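About Us

Welcome, and thank you for stopping by our little corner of the internet. We are Juven, a supper club and cooking school on the upper side of Plerkville, and if you have found your way to this page you are probably wondering who we are and whether you would feel at home with us. We hope so! Most people do by the time the soup comes out.

Juven started in October, in a rented church kitchen with a stove that had to be lit with a long match and an oven door that wouldn't stay shut unless somebody leaned a chair against it. The plan was a single evening class on bread. So many people stayed afterward to eat what they had made (and to talk, and to wash up, and then to talk some more) that the eating became as much a part of things as the baking. The following month we put supper on the schedule, and it has been there ever since.

These days we have our own place in the old Kadlec building, which folks who grew up in Plerkville will remember as the shoe store with the green awning. It has two kitchens, one for teaching and one for the suppers, and a long dining room with 3000 square feet between the lot of them. We kept the shoe store's wooden shelves and filled them with cookbooks, and you are welcome to take one down and read it at the table, gravy or no gravy. Some of the best recipes have the most stains on them anyway. 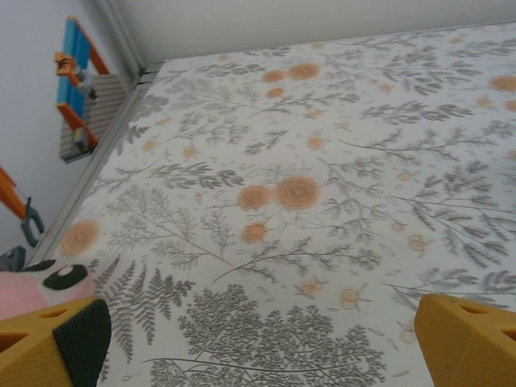

Our classes run three evenings a week and they are small on purpose. We teach the plain, useful things first: how to hold a knife, how to make a pot of stock, how to tell when a chicken is done, how to rescue a sauce that has gone lumpy. After that we wander. There is a dumpling class that fills up every winter, a pickling class when the cucumbers come in, and a pie class that has been known to run well past closing because everyone wants to wait for theirs to cool. You don't need any experience, and you don't need to bring anything except an apron if you have a favorite one.

Supper is served family style, with big dishes passed from hand to hand, so you will end up chatting with your neighbor whether you planned to or not. The menu follows whatever Surkero Farm has sent over that morning. In early summer that means peas, peas and more peas, and we make no apologies for it. If there is something you can't eat, please tell us when you book and we will cook around it gladly.

We are also happy to host birthdays, showers, retirement dinners and the sort of family reunion where half the cousins need name tags. Call or write to us and tell us what you have in mind, even if you haven't got the details worked out yet. We like that part.

The front door sticks a bit in damp weather, so give it a good push and come on in.

Page last updated 05/09/2018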